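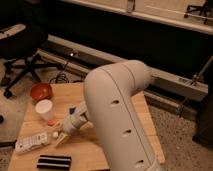
Robot arm over the table, a thin seam running along its length.

Mildew smell in a rented storage unit, what can I do?

I rent a 10-foot-deep indoor unit at Lollesbridge Storage and it has started to smell musty. I moved most of my mother's things in there in November and went back on Saturday to get a lamp. The smell hit me as soon as I rolled the door up. I didn't see any water on the floor, and the boxes felt okay on the outside, but a wool blanket on top of the dresser smelled bad enough that I took it home and hung it on the porch.

What's in there: a dresser, a bed frame, a mattress in a plastic bag, a couch, 18 cardboard boxes (books, dishes, clothes) and a rolled rug. Everything is pushed up against the back wall because I was in a hurry. The unit is not climate controlled. The office says they can move me to one that is, for 49 dollars more a month, and I would like to avoid that if I can.

Do those tubs of moisture crystals work in a space like this? And is the mattress a lost cause? There is no outlet in the unit, so I can't run a dehumidifier.

Calimlim

Pull everything away from the walls first. That costs you nothing but an afternoon. Outside walls and bare concrete are the two places where dampness collects, and if your boxes are flat against both, no air gets behind them. Leave a hand's width at the back and sides, and a path down the middle wide enough to walk.

Then get it all up off the floor. Pallets are fine if they are clean and dry. Some grocery and feed stores will give them away if you ask at the back. Scrap 2x4s laid flat do the same job. Put the books on the highest layer you can safely manage, since paper soaks up moisture and then passes it along to whatever is next to it.
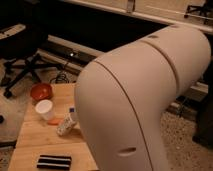 The plastic bag on the mattress is probably working against you. If there was any dampness in the mattress when you sealed it, it has nowhere to go. Take it out of the bag, stand it on its long side on a couple of boards, and cover it with a cotton sheet. If you find black or green spots on it, I would get rid of it. I have tried cleaning a moldy mattress and it was never right afterward.

Same thing with the rug. Unroll it at home, look at both sides, let it air out in the sun for a full day, and roll it back up with the pile facing in. Don't tape it in plastic.

As for the crystals, they do pull water out of the air, but a unit isn't sealed. There is a gap under the door, so you are drying the hallway too. I use the Dumix hanging bags inside closed things, like a dresser or a wardrobe box, and they fill up slowly there. Check them every few weeks. The liquid that collects in them is salty and will mark wood if it leaks.

Buy a cheap humidity gauge and leave it in the unit where you can read it from the door. Without one you are guessing. Mine stays under 60 percent for most of the year and I have had no smell since I rearranged things. The gauge cost me 11 dollars.

Prudorov

Just pay for the climate control. I went through all this and ended up paying anyway after I threw out a couch.

dock_and_ladder

I would add a few things to the longer reply.

Open two or three of the boxes from the bottom row before you decide anything. The outside of a box can feel dry when the contents don't. Clothes should really be in plastic bins with snap lids, washed and completely dry before they go in. Dishes don't care, but the newspaper they are wrapped in does. I switched to plain packing paper and it made a difference to how the kitchen boxes smelled. 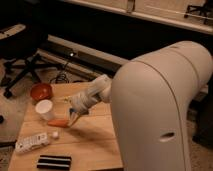 Wipe down the dresser and bed frame with white vinegar mixed half and half with water, then dry them with a towel and leave the drawers open an inch or so. Don't forget the underside and the back panel – the back is usually raw, unfinished wood and that's where it starts. I do this once in spring and once in fall.

Couch cushions should be stood on end with space between them. If you can take them home and keep them in a closet, better still.

Also ask the office whether there has been a roof leak or a plumbing problem in your row. At my place the smell came from the unit next door, and I was moved across the hall at the same rent. It's worth checking what your rental agreement says about moisture too. Mine had a line saying mold wasn't covered by the basic insurance plan, and I only noticed it after the fact.

For the wool blanket, hang it outside on a dry, breezy day, then wash it cold with a wool detergent and dry it flat. You may need to do it twice.

marnmoor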